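Folding for Credit

At Tridholm, the robotics club has given up on battling machines. This year's project is laundry, and the 16 students in it spend their evenings handling clothes with hand-held grippers so that a robot arm might someday copy them. They call the project Tipoki. The goal is 400 recorded folds by April, most of them made at home, on whatever bed is free.

I like the students. I'm less sure about the plan. A dark garment laid out on a patterned sheet, one sleeve wandering off in waves, is a hard problem for people who do this for a living, and the club has a budget of $275.
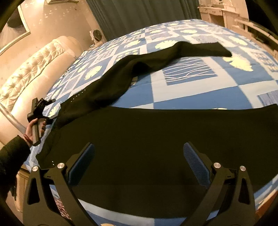
So will a robot learn to fold from this?

It may learn to fold the clothes these students own, on the beds they sleep in. The club's arm, a secondhand Rundora that lives in a locker, has so far been tried only on dish towels, and the club counts a towel as folded if two corners end up near each other. I've seen toddlers held to a higher standard.

The students are more candid than their poster, which promises "the end of chores." Over pizza they talked mostly about sleeves, and about how tired your wrist gets. A few said they'd joined to build something and miss the soldering.

The regional Drotine contest will judge Tipoki in the spring. The rules ask for a live demonstration — one shirt, picked by the judges. The club hasn't tried a shirt it didn't choose, and when I asked when it would, the answer was "after the towels."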